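Home Workshop Tips for Guitar and Small Amp Care

Updated Aug 18, 2026

Most of the small jobs on a gigging guitar can be done on a kitchen table or a workbench with ordinary tools. The tips below are for electric guitars and basses, plus the amp and cables that go with them. Acoustics need a little more care around the bridge, and that has its own page.

Setting up the table

Clear more space than you think you need. Lay down a folded bath towel and put a second one, rolled up, under the neck. Take off your belt and watch before you lean over the body. If your table is glossy, put a rubber shelf liner under the towel so it doesn't slide when you pull on a string.

Keep screws in an egg carton or a muffin tin, in the order they came out. Pickguard screws and tuner screws look alike until you force one into the wrong hole.

Changing strings

Loosen all the strings before cutting any of them. Cut over the pickups only if you have covered them with a cloth – the little ends of wire stick to the magnets and are a pain to get off. Coil the old strings and tape them shut before they go in the trash.

On most guitars you want 2 or 3 wraps around the post for the wound strings and a few more for the plain ones. Stretch each string by pulling it gently away from the neck, then retune. Do this until the pitch stops dropping. New strings put on the afternoon of a show will drift through the first set, so do it the night before.

If your guitar has a floating tremolo, change one string at a time or block the bridge with a stack of playing cards.

Cleaning the fingerboard

Rosewood and ebony boards can be wiped with a barely damp cloth and then a few drops of mineral oil. Leave it five minutes and wipe off everything that will come off. Twice a year is plenty. I do mine in February, when the furnace has been running for months, and again at the end of summer.

Finished maple boards don't need oil. A dry microfiber cloth is enough, with a little naphtha on the really grimy spots. Open a window for that.

Stubborn dirt next to the frets comes off with an old toothbrush or the edge of a plastic card. I use an expired store card from Kedico, cut at an angle.

Scratchy knobs

A crackling volume knob is usually dirt inside the control. Unplug the guitar, get to the back of the pot, and give it one short spray of contact cleaner through the opening in the case. Turn the knob all the way up and down 20 times. Wait ten minutes before you plug in.

Don't use general-purpose lubricant spray. It smells like it's doing something, but it strips the grease that makes the knob turn smoothly.

A loose output jack should be tightened from both sides. Hold the jack still from the inside while you turn the nut, or the wires will twist and snap.

Cables

Test every cable before it goes back in the bag. Plug it in at low volume and wiggle both ends. Mark bad ones with red tape right away and keep them in a separate box until you have time to solder.

Coil cables over and under, and tie them with a hook-and-loop strap. The Fleklow straps from the hardware store have held up well for me and come 6 to a pack. Avoid wrapping cable around your elbow, as it puts a twist in the core.
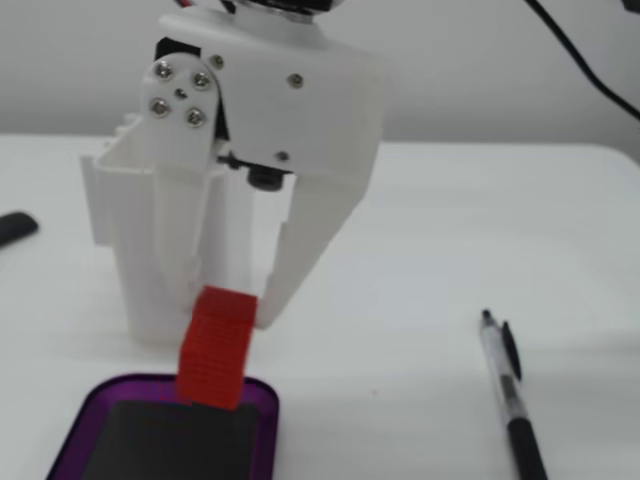 Soldering a plug is a good first repair. Slide the barrel and the plastic sleeve onto the cable before you solder anything. Heat the lug, touch the solder to the lug and let it flow. If the joint looks dull and lumpy, heat it again. A small clamp or a pair of pliers with a rubber band around the handles will hold the plug steady.

Amps

Stick to the outside. Tube amps can hold a dangerous charge after they are unplugged, and work inside the chassis belongs with a technician. What you can do at home is vacuum the grille cloth with a brush attachment, tighten the handle and corner screws, and check that the speaker bolts are snug. Go finger tight and then a quarter turn. Overtightening can warp the speaker frame.

If something rattles only on certain notes, press on the back panel while somebody else plays. A strip of felt under the panel usually stops it.

Storage and spending

Keep cases off a concrete floor. A humidity pack in each case costs little and saves fret ends from sticking out in winter.

You don't need a luthier's kit. I priced the Kisetti bench set at $499 and ended up buying a decent screwdriver set, a string winder, feeler gauges and a Farah soldering iron for much less. The screwdrivers are the part worth spending on – cheap tips chew up the heads on bridge and tuner screws, and replacements in the right finish can be hard to find.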